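Workshop Tips: Getting a Two-Finger Gripper to Behave Around Dishes

I've been trying out grippers on kitchen chores since June, and I am having more fun than a grown adult should with a stack of plates. A bunch of you wrote in after the last page asking how I set up my tests, what I compare, and how to keep from chipping everything you own. So these are my notes, in no special order.

Start with the mat. A bare counter is slippery and loud, and a plate that tips over on it will ring through the whole house. A thick mat in one plain color saves your crockery, and it also makes life easier for whatever camera you're using to find objects. Mine was a patterned one at first (pretty, blue and cream) and the camera kept finding mugs in the pattern!

Tape down your positions. Put a little corner of masking tape under each item and write the name on it. When you swap one set of fingers for another, you want the plate in the same spot, or you end up comparing two setups when you meant to compare two fingers. Savvas Zacharopoulos taught me to do this and I grumbled for a week before I gave in.

Check the fingertips before every session. Wipe them with a damp cloth, let them dry, and run your thumb over the pads. A greasy pad will let go of a glazed plate at the worst moment.

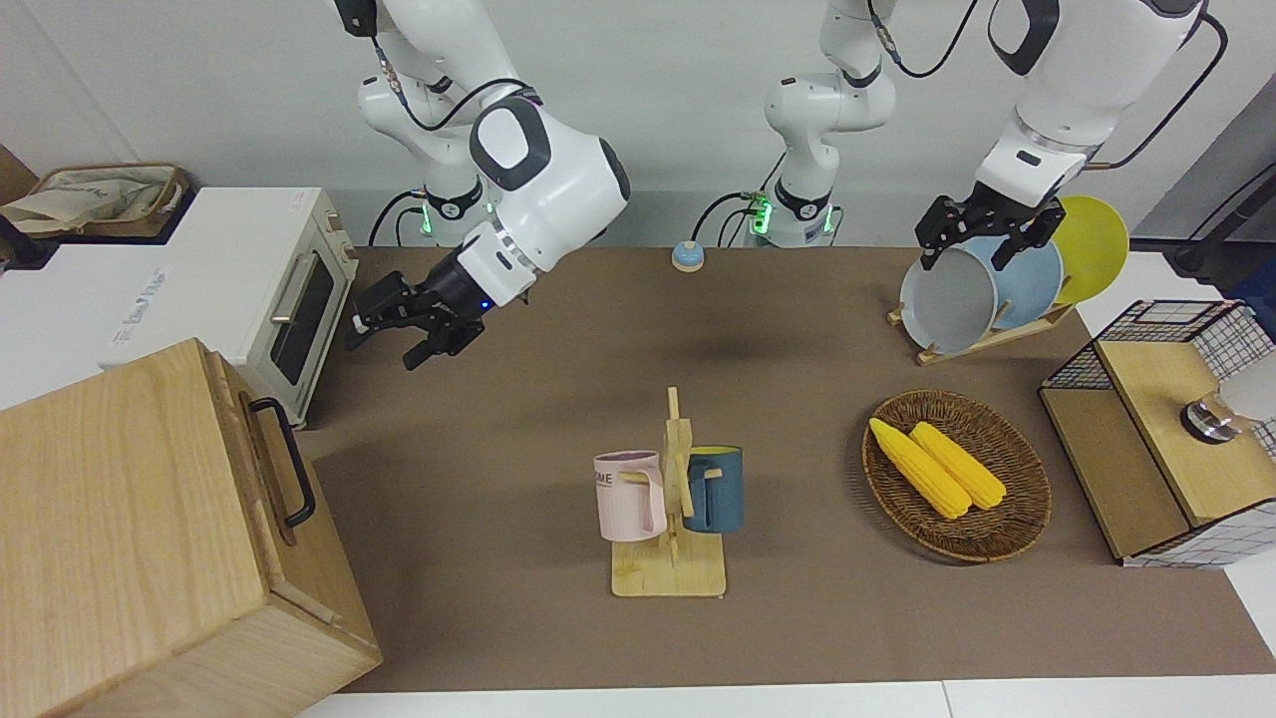 Plates in a rack are my favorite test, and I think they should be yours too. They're thin, they're smooth, and the gap between one and the next is where cheap fingers get into trouble. Come in from straight above with the fingers pointing down and close on the rims. With the gray plate and the pale blue one next to each other, it's very easy to catch both at once, and the gripper has them both there while the yellow one behind stays out of it. If you want a single plate, open only a little wider than the rim, go down slowly, and leave an empty slot between plates while you're still tuning. Close the slots up later, one at a time.

I ran the rack test with two sets of pads, the Skirnik soft ones and the stiff ones from Karagiannis. The soft pads are so forgiving - you can be off by quite a bit and still get a hold. The stiff ones want better aim, but they slide into narrow gaps where the soft ones bunch up. For plates I'd pick stiff. For mugs, soft, every time.

Mug trees deserve their own tip. Lift first, then pull away from the post. If you pull straight out, the handle hooks on the peg and the whole tree comes along for the ride. Add a bit of weight under the base if yours is a light one.

Corn is a great cheap test object, by the way! It's bumpy, it rolls, and it's a bit different at each end. Set it in a shallow tray so it can't run off the table, and try picking it up across the middle before you try the tip.

Keep a log. Edith Giraldo got me started on a plain notebook, and I'm now at 2,951 grasps, every one with the object, the finger set and whether it held. I do nine tries per object before I change anything. I used to do six, and one lucky streak would fool me.

Last thing: coil your spare cable and clip it well clear of the elbow. Move the arm through its full reach by hand-guiding it slowly before you set out a single dish, and watch where the cable goes at the far end.

Next time I'll have the Soltov controller on the bench, and I can't wait to try it on wine glasses (borrowed from Cengiz Akgül, so wish me luck).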